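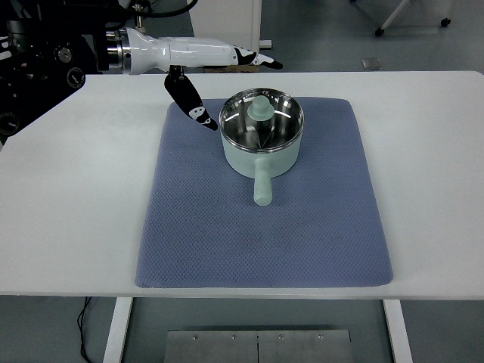

Mint green saucepan, steel inside. Soup season continues.

1/ I tracked my grocery spending for all of last year. The total was $1,087 for one person. A few notes for anyone trying the same thing.

2/ I live in Tidport, where there are two supermarkets and a Saturday-style market that runs March to fall. Prices at the market are not lower. I go for the onions and the eggs.

3/ I used a paper notebook first, then a spreadsheet. The Hirix app kept sorting dish soap under food, so I dropped it after 7 weeks.

4/ Dry beans and lentils did most of the work. A big bag from Kang on the harbor road lasts me into the next month. Rice too – I buy the large sack and split it with my neighbor.

5/ Coffee was the worst line. $200 for the year, and that's brewing at home. I did not cut it.

6/ Eating out is a separate number and I'm not posting it.

7/ People asked about calories. I aim for 2,000 a day and don't weigh anything.

8/ Store brand canned tomatoes are fine. Store brand peanut butter is not – I went back to the old jar.

9/ Same plan this year, with a bit more for fruit. The blank spreadsheet is on my Ciduvow page if you want to copy it. Change the currency in the top row first.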